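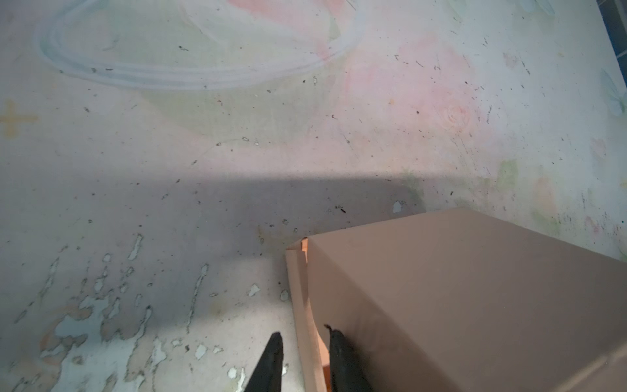

Cardboard box with one side flap standing up, on the painted floor.

Call for participants: packing and box-closing sessions, Gerstead

January 7, 2018

We want people who have packed boxes for a living, or who have moved house often enough to have bad feelings about it. Zalleck is revising its packing guide for small storage customers, and we have doubts about most of what the current guide says.

The guide tells customers to fold the short flaps first, press the long flaps down, and tape once along the middle. It says any adult can do this in under a minute with no practice. We don't know where that claim came from. It has been in every edition since the first one, and the person who wrote it left no notes. In December we asked the front desk to keep the complaint slips, and 94 of them mentioned a box that opened or sagged. The supplier says customers overfill. Customers say the cardboard is thin. We are not ready to believe either of them.

What you would do

You come in for 2 sessions on separate days. In each one you get flat boxes, tape, and a pile of household things (books, pans, bedding, shoes) and you pack the way you would at home. We won't give you the guide until the second session. Some of the boxes will be new and some will have been used before, with corners that have torn or layers coming apart, as most people's boxes do by their third move. You decide whether a box is still good enough. We would like to hear you say so out loud, including any swearing.

After that you fill out a form. It is too long and we are working on it.

Who should apply

Adults 18 and over who can kneel, bend and lift a box of books. Warehouse, removal and mailroom experience is welcome. So is none at all, provided you have packed up a home in the last few years. Please don't apply if you work for a company that sells tape or cartons, or if you already have a theory you want us to prove. We have had two of those and it took up most of an afternoon.

What we offer

A flat payment of $308 for both sessions, paid after the second. There is no bonus for speed. An earlier study, run by an outside firm, paid by the box, and we think that explains its cheerful results. Parking is free behind the Ornwood building. Lunch is sandwiches.

The room

Sessions are held on the ground floor at Gerstead. The floor is pale and worn, with faded pastel artwork on it, and you will be working down there for part of the time. Wear pants you don't care about. Kneeling pads can be borrowed, though opinions differ on whether they help.

How to apply

Write to Zuzanna Rutkowska at the Zieliński front office, by letter or in person. Tell us when you last packed a box, what was in it, and what went wrong. An answer of "nothing" will be read with interest and some suspicion. No résumé, please.

We are taking 6 people in the first group. A second group depends on whether the first one tells us anything we can use. Everyone who writes will get a reply, including those we turn down.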